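How a cartoon gets its sounds

When you watch an animated series, the pictures are drawn, but what about the sounds? A drawing of a shoe makes no noise. So somebody must make the noise for it. These people are called foley artists, and they work in a room full of old things.

In the studio Toreo they keep more than 400 objects on the shelves. There are boots, bells, umbrellas and a broken bicycle. The artist watches the cartoon on a big screen and makes the sound in the same moment as the character moves. If the character runs for 20 seconds, the artist also must run for 20 seconds, on one place!

Many sounds are not made with the thing you think. Steps in the snow are often made with a bag of potato starch, pressed by the hands. A big bird opening its wings can be a pair of leather gloves. For the series Butico, the dragon eats stones, and this sound was dry pasta in a metal bowl.

One episode can need roughly 1,000 small sounds. After the recording, another person, the sound editor, puts them in the right order and makes each one louder or softer. Then come the voices and the music.

You can try it at home. Choose a short piece of a cartoon, turn off the volume and look for 5 things in your kitchen which can make a noise. Ask an adult before you take anything made of glass.
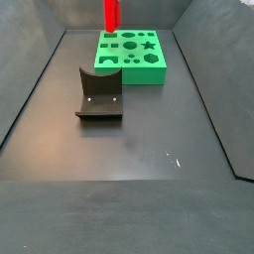
It is best to practise each sound a few times before you record it. Play the piece of cartoon again and listen if your noise comes too early or too late.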